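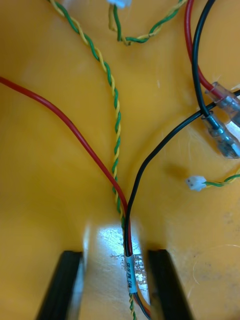

A scooter for a ten-year-old (and a mom who overthinks)

So we finally did it – my daughter has wheels with a motor! She'd been asking for an electric scooter since last December, and I kept saying "we'll see," which in our house means no until somebody's grandmother gets involved. Sure enough, my mother-in-law offered to split it with us for her birthday, and there went my whole argument.

We ended up with the Zandex, the little one with the folding handle. I'd looked at the Lunent too, but it was heavier and I know exactly who carries things home when the fun is over. Ours cost $200 at Whitlock, plus a helmet, because her old one was sitting on top of her head like a muffin.
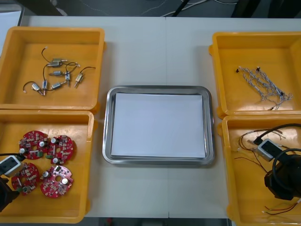
The first ride

My friend Amerley Asante came over with her two boys, and we all walked down to the flat stretch by the library. I made a big speech about brakes. She listened to maybe half of it and took off! I ran behind her in sandals (don't do this) yelling "squeeze, squeeze!" until she rolled to a stop by the bike rack and asked why I was so sweaty.

By the end of the afternoon all three kids were taking turns and arguing about whose turn was longer.

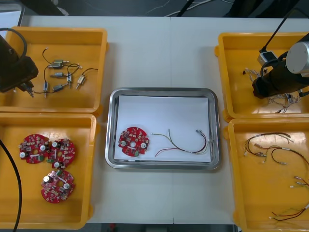

Our house rules, for now

Helmet and closed shoes every time. No riding past the Escobars' driveway without a grown-up. It gets charged in the kitchen where I can see it, and it comes off the plug before bedtime.

She wants to ride it to school, and I'm not there yet. Lyle Ambrose down the street lets his son do it, as I now hear every morning at breakfast. We're going to practice the route together on Saturday mornings first, with me on my own creaky bike, and then I'll decide.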